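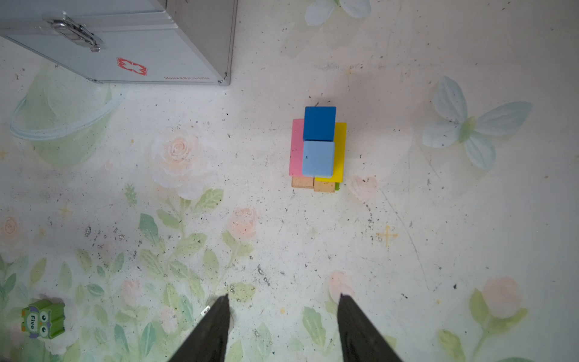
Wooden toy blocks stacked on a floral-print surface.

Memo in Foder Inquiry Was Edited After Its Stated Date, Review Finds

A background memo used to support a legislative inquiry into former regional commissioner Oddur Damgaard was changed at least five times after the date printed on its cover page, according to a document review released in October.

The review was prepared by Padmavathi Rajan, a records examiner retained by the minority members of the oversight panel. It covers 72 pages of drafts, cover emails and billing entries turned over by Haltitz, the research firm that assembled the memo. Haltitz was working under a subcontract from Vatent, a consulting company whose clients included the campaign of Damgaard's opponent, Kaj Steinarsdóttir. 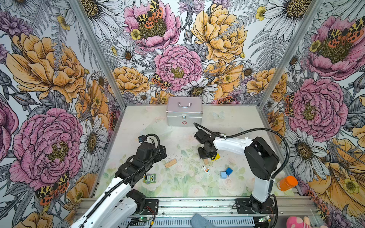 Photo: Laxdal

The memo alleged that Damgaard steered permits for the Foder harbor expansion to a former business partner. It was entered into the inquiry record as an independent work product. Rajan's review states that three paragraphs in the final version match, word for word, a talking-points sheet sent by Vatent to campaign staff.

The review does not address whether the underlying allegation is true. It is limited to authorship, dating and chain of custody.

Under the panel's rules, outside material must carry a statement naming the author and any party that paid for it. The memo's statement lists Haltitz as author and leaves the payment line blank. Panel counsel Bent Brynjólfsdóttir accepted the filing without a correction notice, and the memo was later cited 21 times in the interim report.
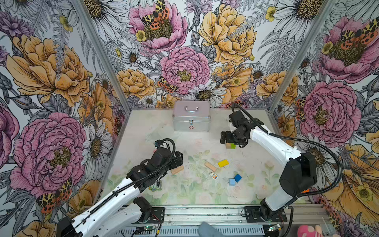 Response from the firms

Haltitz said in a written statement that late edits were "routine formatting and source checks" and that the cover date showed when the project was opened. Vatent said it supplied public information to several research vendors and had no control over how it was used. Neither firm released the invoices for the subcontract.

Steinarsdóttir's office said the candidate had not seen the memo before it was filed. Damgaard, who left office before the interim report was published, asked the panel to strike every passage that relies on it.

Kavinda Saha, the ranking minority member, has requested a second production of records -- this one covering email attachments that were missing from the first set. The index supplied by Haltitz lists nearly 1760 items, 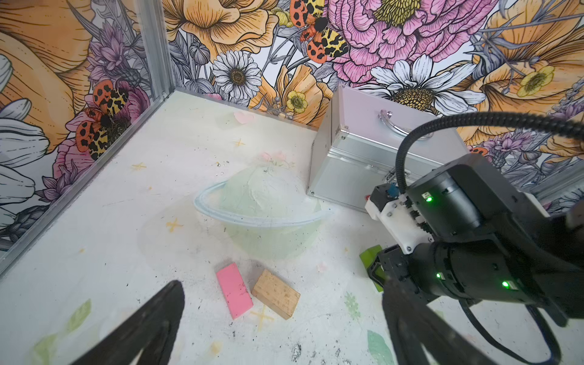
of which the panel has received only the drafts and cover messages described in the review. The request also asks for the original file metadata in unconverted form. The first production was delivered as scanned copies, and Rajan had to establish the order of the drafts from the cover emails.

The majority has not said whether it will support the request. A motion to amend the interim report would need to be filed before the panel votes on its final text -- no date for that vote has been posted.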